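Evley District Cricket Association
Player Pathway and Selection Project
Progress report to the Ondora Sport Fund
Report date: 2019-10-06

1. Period covered

The report covers the second half of the grant term, starting in July. The first half was dealt with in the interim report and is repeated here only where a figure has changed.

2. Selection process

The association now selects its under-15 and under-17 district squads from a single trial list. Before the grant, each club put forward names separately and trial dates were set by the age-group managers. All 5 member clubs have signed the new procedure. Karkwood signed last, after the wording on wicketkeepers was changed to allow a player to be listed in two roles.

Trials are scored on a common sheet. Batters face a fixed number of balls from seam and spin. Bowlers are scored on line, length and repeatability, with pace recorded but not scored. Fielding is scored in pairs. Two selectors mark each player separately, and a third mark is taken where the first two differ by more than the agreed margin.

The third mark was needed more often for spin bowlers than for any other group. The guidance note for spin has been rewritten and will be used at the winter trials.

3. Match data

Scorebooks from the age-group leagues have been entered into the district database. The database holds 2879 individual innings and bowling records. Entries from the Haberkorn ground are complete for both age groups. Two clubs still submit paper books, and their records run several weeks behind the others.

Duplicate player entries remain a problem. Most come from players who moved clubs during the season and were registered again under a shortened first name. Merging is done by hand and is finished for the under-17 group only.

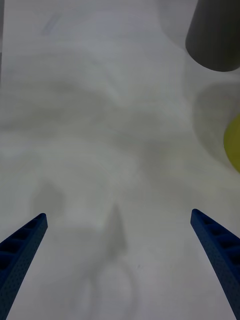
Blue gripper fingers over a pale work surface.

4. Coaching and ground access

Winter net sessions are booked at Evley and Haberkorn. The Karkwood hall is not available until its floor has been relaid, and those sessions have been moved to Evley on the same evenings. Travel support has been offered to players affected by the move.

Attendance at the summer sessions was steady for the under-17 group. The under-15 group fell off during the school break and recovered afterward. Start times for next summer will be set after the school calendar is published.

5. Budget

Spending is within the approved lines. The equipment line has been spent in full – 100 percent of the allocation – on match balls, practice balls and stumps. The data entry line is underspent and will be used for the remaining merging work. No transfer between lines is requested.

6. Open items

Under-15 duplicate records: to be merged before the winter trials.
Scoring sheet: revised spin guidance to be sent to all selectors.
Paper scorebooks: both clubs to be set up for electronic scoring before the first league fixture.
Appeals: the draft procedure is with the clubs for comment – two have replied so far.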